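Jirnthorpe handling cell, progress report to the Sandoval fund, July 2018

The second payment was tied to hand grippers that stay in adjustment for 240 book grasps. We are not there. Valtidell rates the linkage at that figure between checks; our best run stopped at 193, and I would not trust even that one, as the finger gap was not measured beforehand.

Maintenance now takes up more of the session than I budgeted for. Pivots are checked every 80 grasps, and the cable is inspected at the same stop. Nine spare finger pads came from Lerlow. Whether they wear any better I can't say yet.

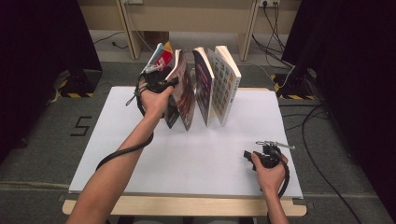
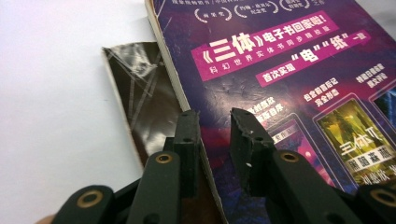 Book work at the cell. First picture: left gripper on the end book of the row. Second: finger pads and linkage pivots, close up.

The supplier blames operator grip for the drift. Perhaps, but the drift also shows up on the bench. I ask that the payment date move to September and that no further units be ordered before then.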